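Lovus 2: scene perception and grasp planning for cluttered tables

Reviewed August 2023 by Temitope Adeyemi for the Dahlgren equipment list

Price: 700 per seat, per year
Runs on: one workstation, Linux only
Works with: parallel and linkage grippers, one or two at a time
Status on our list: available, with reservations

Skelalex sells Lovus as a planner that "sees the table the way you do." Treat that line with care. What you get is a segmentation module, a pose estimator and a grasp ranker, joined by a tidy viewer. The viewer is the best part of it. You can scrub through a recording, click any object and read the grasps it was offered and the score each one got. Version 1 had none of that, and we spent a lot of evenings in log files.

The sales sheet says 58 object classes out of the box. Most of those are boxes and cans standing upright under even light. Ronja Hedlund ran the stock model on our Flollton recordings and found that an object on its side was often given an upright pose with a confident score. Skelalex told us a fix is planned for October. I would not buy on the strength of that.

Setup takes 4 steps and the manual covers three of them. The missing one is setting the finger geometry by hand in the gripper file. Leave it at the default and the planner will happily close the fingers through the table.

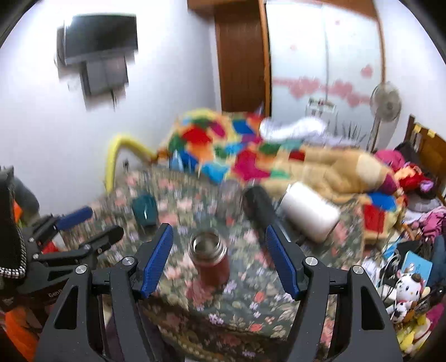
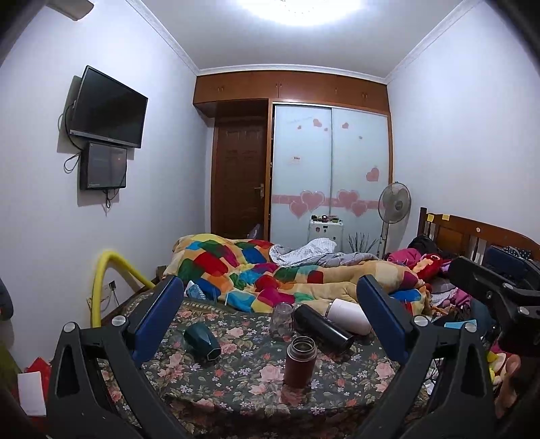 Grasp ranking in Lovus leans hard on a clean support surface, and the setting that matters is called "surface prior." It ships at high. With a printed cloth on the table, high is a poor choice, as the model wants one flat color and starts cutting the pattern into small objects. The flowered tablecloth in both views is the sort of thing I mean, and the open steel neck of the thermos and the clear glass behind it are two more hard cases for any depth estimate. Set the prior to low and turn on "reject reflections" before you judge the results. It costs you nearly half the frame rate on our machine.

Two-gripper planning is sold as a separate add-on. It avoids collisions between the arms and does very little else. Ask for the trial license first and feed it your own recordings, the messy ones, and keep the demo set out of it.

Requests for a seat go to Ronja Hedlund. Please include the gripper model and your workstation's graphics card.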